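Portada | Índice | Cocina | Juegos | Buscar

Cocina de juguete 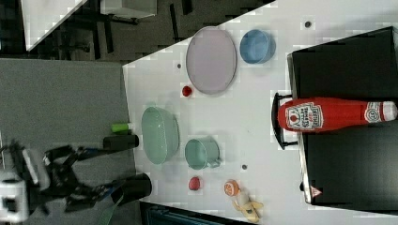
Piezas de menaje sobre una mesa blanca: plato ovalado, cuenco azul, colador verde menta y taza.

Una cocina de juguete es un conjunto de utensilios y alimentos de imitación destinado al juego simbólico. Suele incluir platos, cuencos, tazas y coladores, además de frutas y hortalizas de tamaño reducido. El catálogo más antiguo de la casa Prasmont, de 1876, ofrecía juegos de 4 servicios.

Categorías: Juguetes | Menaje en miniatura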